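Tea bench notebook – Sunday, November

Small pot, second session. Vurkora clay, pot on its own saucer, two cups poured.
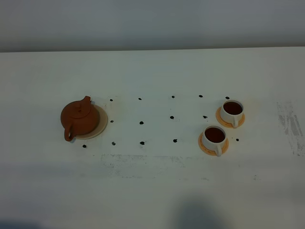 Hanna Witkowska's claim, for anyone reading this later, is that the unglazed pot makes a rounder, softer tea than the glazed one, and that it gets better the more it is used. I have heard this from potters, from people who sell pots, and from people who have just paid a lot for a pot. I have yet to hear it from anyone tasting with their eyes shut. So I am going in doubtful, and I would like that written down before the results are.

Leaf is the Bielecka black, from the tin opened last week. Water from the Tultstead tap through the filter jug, boiled once. I weighed the leaf and timed the steep at 3 minutes from the moment the lid went on. Same for the glazed pot this morning, except that the kettle had been standing a bit longer by then and I did not take the temperature again. That alone could account for any difference I tasted, and I should have caught it.

What I noted at the time, without tidying it up:

Glazed pot, morning. Brisk, a bit sharp at the sides of the tongue. Fine. It tasted like tea.

Clay pot, afternoon. Darker in the cup than I expected, reddish-brown. Less sharp. Some flatness at the end that Hanna calls roundness. I would call it flatness. Second sip much like the first.

I did ask myself whether less sharp might simply mean I had eaten lunch. I had.

Hanna's notes, copied from her sheet: softer, longer, a hint of something mineral. She knew which pot it came from. So did I. There is no point arguing about mineral under those conditions, and I said so, and she said I would have written the same thing if the label on the tin had told me to. Possibly fair.

On the pot. The price on the Zallo listing was 479, which I still think is silly for a thing this size. The listing also says the clay has 2000 tiny pores to some unit of area that it never gets round to naming. I wrote to ask which unit. No reply yet. A number with no unit is decoration and I don't want it quoted in our write-up until somebody can say where it comes from.

The seasoning business: the leaflet wants 50 brews before the pot is "awake". This is a very handy figure for the seller, as few people will keep count and anyone who complains can be told to carry on. We could test it. Brew the same leaf in this one over the winter and keep an unused one of the same make on the shelf, then compare the two blind. It would mean buying another pot, and I am not keen on giving Zallo any more money. Hanna has offered to ask the maker for one on loan.

Marks on the bench: the rows of black dots and the grey smear under them are still on the white top. I had a go with the damp cloth at the smear and only seem to have moved it about. Please don't try anything stronger until we know what the surface will take. If anyone is using the dots as a guide for where things go, write down what the guide is, as I can't make head or tail of the spacing. Three uneven rows is no use to me for setting out cups.

The saucers under the cups are the orange ones. I would prefer plain white for the colour comparison. I am fairly sure an orange saucer warms up how the tea looks, and then how it looks gets into how people say it tastes. Hanna thinks this is fussing. She may be right, but it costs nothing to swap them.

For next time:

Third person to pour, out of sight, and keep the key.
Thermometer in the kettle before both brews.
White saucers, or none.
Both pots warmed first. I warmed the clay one and can't swear to the glazed one.
Nobody to say "round" until the sheets are in.
Cups filled to the same level. I poured these by eye.

Also still to settle is whether the two pots hold the same amount. I have been treating them as if they do, and the clay one looks smaller to me. If it is, then the same weight of leaf in less water gives a stronger brew, which would explain the darker cup with no help from the clay at all. Measure both with the jug before anything else gets brewed.

Verdict so far: none. Hanna has asked me to record that hers is "yes". Recorded. Clay pot rinsed with plain water, no soap, as per the leaflet, and left upside down with its lid off.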